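Cleaning and reconditioning a leather cartridge belt

A leather cartridge belt that has been through a few wet seasons usually ends up with stiff loops, a green crust around the buckle and a grey bloom along the back. Most of them can be put right at the kitchen table. The belt I used for this page is a Truva 1275, a 12-bore belt with closed loops that had been left in a shed for 18 months. The method is the same for a cartridge bag or a leather gun slip, apart from the lining.

What you need

Saddle soap, plain glycerine type
A tin of leather balsam or a neatsfoot-based dressing
Two sponges and several cotton cloths
An old toothbrush
Cotton buds
White vinegar
Snap caps or spent cases of the right bore

Don't use washing-up liquid, and keep silicone sprays well away. They leave a film that stops the dressing going in.

Step 1. Empty the belt

Take out every cartridge and check each loop with a finger. Put live cartridges back in the cabinet or wherever you normally lock them up before you open any tins. Any that show rust on the head or swelling of the case should be put aside and handed to your club or gun shop for disposal.
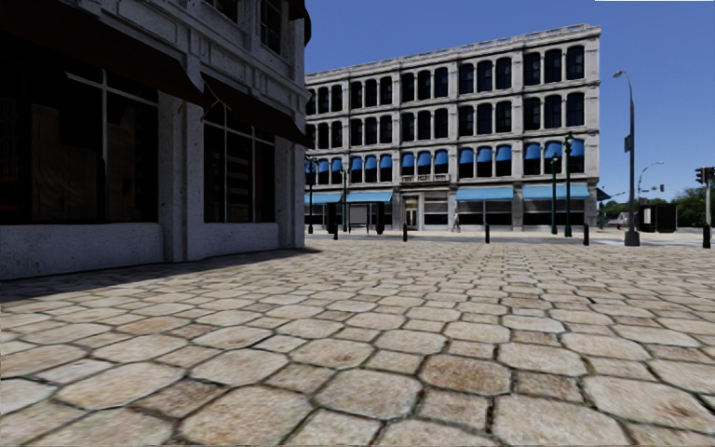 Brush off dry mud with the toothbrush, working along the stitching. If the mud is still damp, leave it until it has dried. Wet grit rubbed into the grain will scratch it.

Step 2. Deal with the green stuff

The green crust forms where the leather touches brass. Old dressing reacts with the metal, so you will find it on the buckle and inside the loops at the height of the cartridge heads. Scrape off the worst with a wooden lolly stick. Wipe the buckle with a cloth barely damp with vinegar, keeping it off the leather, then wipe again with clean water and dry it.

Inside the loops, use dry cotton buds and turn them as you go. It took me 22 of them to get round the whole belt. Gopinath Thomas, who repairs tack and gun slips in Drurkthorpe, uses a strip of old shirt pulled through each loop like a shoe-shine cloth, and that is quicker if the loops are slack enough to take it.
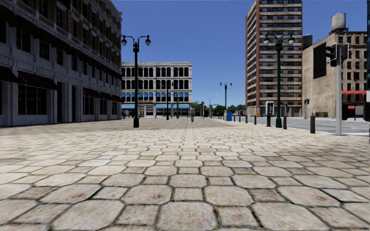

Mould is a separate job. It is white or grey, powdery, and brushes off. Do this outdoors and throw the cloth away afterwards.

Step 3. Soap it

Dampen a sponge, wring it out hard and work up a thick lather with very little water. Go over the front, the back and the edges in small circles. Wipe off the dirty lather with the second sponge before it dries. Two light goes are better than one heavy one – leather that gets soaked will stretch, and the loops stretch first.

Push a snap cap or spent case into each loop while the belt is still damp, so that the loops dry to the right size. Lay it flat, or hang it by the buckle, in a room with no direct heat. Leave it overnight. 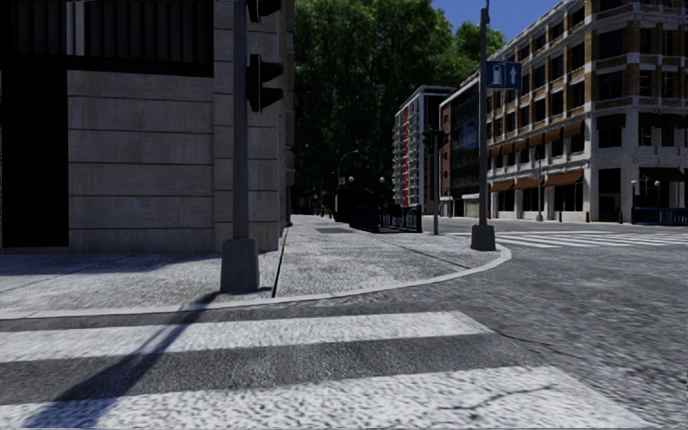 Step 4. Dress it

Take the cases out. Put a small amount of balsam on a cloth and rub it in thinly, front and back. I have used both Fosport and Bastos balsam and could not tell the results apart, though the Bastos goes a shade darker on pale tan. Try either on the back of the tongue first.

Keep dressing out of the insides of the loops. It softens them too much and brings the green crust back.
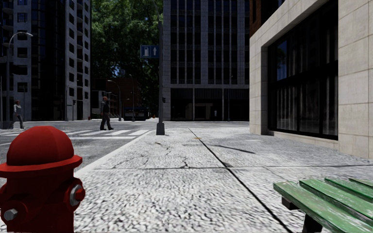

Wait 30 minutes, then buff with a dry cloth. If the belt still feels board-like, bend it gently round a rolled towel and give it a second thin coat the next day. Cracks that go right through a loop won't close up with dressing, and a loop in that state needs restitching or replacing.

Step 5. Store it

Hang the belt somewhere airy, with the loops empty. Leaving cartridges in over the summer is what causes most of the trouble in Step 2. Yevhen Kostiuk wrote in to say he keeps his in a cotton pillowcase on a coat hook, which lets air through and keeps dust off. Avoid plastic bags and sealed boxes.

I do mine in September, with a quick wipe and a dry after any wet day.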